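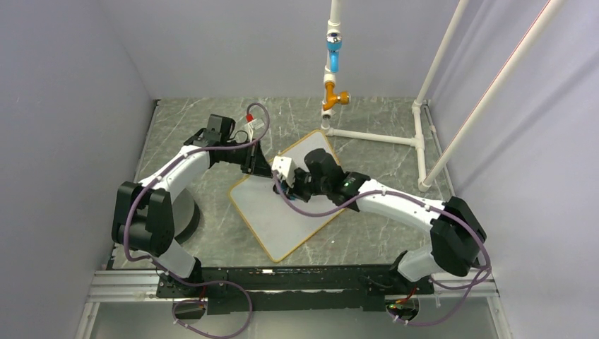 März, spätabends, Werkstattheft Zollow-Platte

Gitarren für »Fasovdale« sind drauf, zumindest die Rhythmusspuren. Ich schreibe das jetzt noch schnell runter, weil ich beim letzten Mal nach der Session nach Hause gefahren bin und am nächsten Tag nicht mehr wusste, welcher Amp links war. Das passiert mir nicht noch mal!

Also: links der Ramasamy-Röhrenamp, rechts das alte Dirkdale-Topteil mit der getauschten Vorstufenröhre. Beide durch dieselbe Box, nacheinander, Mikro jedes Mal an derselben Stelle, nämlich am Rand der Kalotte und leicht nach außen gedreht. Klebeband ist noch auf dem Bespannstoff, bitte dranlassen. Gain am Ramasamy auf halb elf, Mitten knapp über der Zwölf, Bass fast raus. Klingt solo furchtbar dünn, ich weiß, aber sobald der Bass dazukommt, sitzt das Riff endlich mal da, wo es hingehört, und die Bassdrum hat wieder Luft. Ich hab die erste Fassung vom Februar dagegengehört, die mit dem ganzen Pfund untenrum, und das war nur Matsch mit Hi-Hat obendrauf.

Der Dirkdale ist die Zicke von den beiden. Mit der neuen Röhre rauscht er weniger, dafür pfeift er jetzt, sobald Kaiwen die Hand von den Saiten nimmt. Gate davor hilft, schneidet aber die Stakkatostellen in der Strophe so hart ab, dass es nach Maschine klingt (passt zu manchen Bands, zu Zollow finde ich nicht). Wir haben es dann ohne Gate gemacht und ich putze die Pausen von Hand. Sind im ganzen Song nur ein paar Stellen, im Vor-Refrain am meisten.

Kaiwen Duan hat alles zweimal durchgespielt und war sauber wie selten. Beim Übergang in den Halftime-Teil zieht er immer noch minimal an, das Schlagzeug bleibt aber liegen, und ich glaube mittlerweile, das ist gut so. Erst wollte ich es gerade rücken, hab's dann auch gemacht, angehört, wieder rückgängig gemacht. Das Gezerre war genau das, was die Stelle nach vorne geschoben hat. Bleibt also. Falls jemand von euch beim Schneiden drübergeht: Finger weg vom Takt vor dem Halftime!
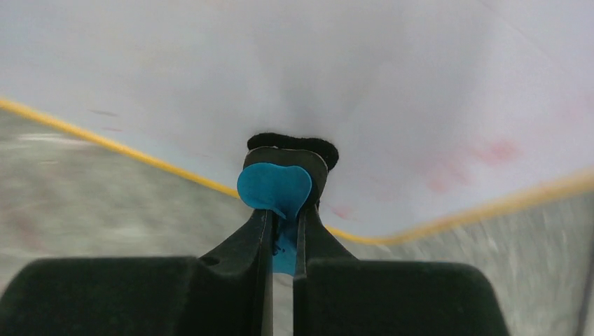 Saiten: frisch aufgezogen, der dickere Satz, Stimmung auf Drop C. Intonation am zwölften Bund war bei der tiefen Saite daneben, Reiter musste fast bis zum Anschlag zurück. Für die Soli würde ich gern die andere Gitarre nehmen, die mit dem festen Steg, aber da schnarrt die G-Saite am Sattel. Hab ein bisschen Graphit in die Kerbe gerieben, mal sehen. Wenn das nicht reicht, muss ein neuer Sattel rein, und dann verschieben sich die Soli eben.

Zum Schlagzeug noch, das gehört zwar ins andere Heft, aber das finde ich gerade nicht: Die Snare klingelt bei fast 1.000 Hertz, und zwar auf jeder Spur, auch in den Raummikros. Schmales Filter rein, vier Dezibel weg, fertig. Mehr macht sie tot. Bei den Gitarren habe ich unter 100 Hertz alles weggeschnitten, auf beiden Seiten gleich. Beim Bass nichts, der darf.

Was noch fehlt: die cleanen Gitarren im Intro, das komplette Solo und die zwei Doppelungen im letzten Refrain. Die Doppelungen würde ich mit dem Ramasamy auf beiden Seiten machen, einfach damit der Refrain breiter aufgeht als die Strophe. Kaiwen ist skeptisch, er mag den Dreck vom Dirkdale und will den bis zum Schluss drinhaben. Vielleicht beides, einen leise drunter — wir probieren das, bevor wir drüber streiten.

Und das Intro. Ich weiß, dass ich damit nerve, aber das Intro ist zu lang. Die Akkorde sind schön, der Hall ist schön, alles schön, und trotzdem will ich nach der ersten Runde, dass das Schlagzeug kommt. Beim Abhören heute habe ich zweimal unwillkürlich zum Mauszeiger gegriffen. Mein Vorschlag: eine Runde raus, dafür den Beckenanschwung vorziehen. Rohmix mit beiden Versionen liegt im Ordner, die kurze heißt »kurz«, da war ich kreativ.

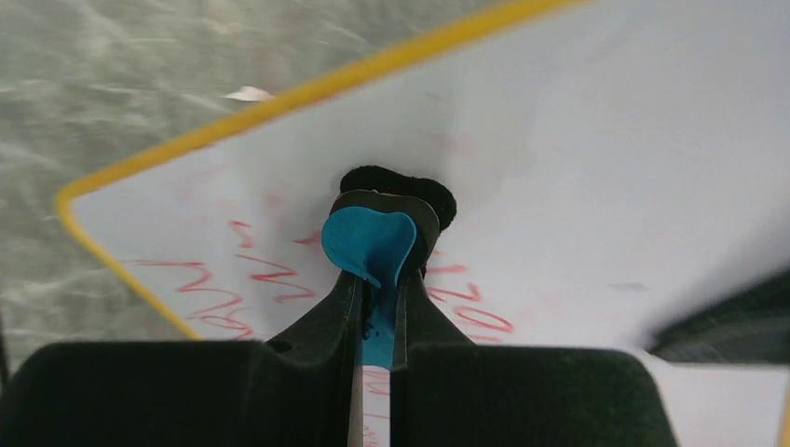
Fengying Lei: Habe beide Versionen gehört, einmal über Kopfhörer und einmal im Auto. Die kurze ist besser, aber der Gesang kommt mir dann zu plötzlich, ich hab ja gar keine Zeit, die Strophe leise anzufangen. Können wir die eine Runde rausnehmen und dafür nach dem Beckenanschwung zwei Takte nur Bass und Schlagzeug lassen? Dann hätte ich meinen Atem und ihr euren Einstieg. Und bitte den Dirkdale im letzten Refrain drinlassen, da bin ich bei Kaiwen.

Okay, zwei Takte Bass und Schlagzeug, baue ich morgen. Bass muss dafür neu, die Stelle gibt's ja so noch nicht. Dirkdale also überstimmt, auch gut, dann aber leiser als in der Strophe!

Noch für mich: Netzteil vom Kopfhörerverstärker brummt wieder, Kabel tauschen. Ersatzröhren für den Dirkdale bestellen, gleich ein Paar. Spuren von heute sind auf die zweite Platte kopiert, die Fehlversuche auch.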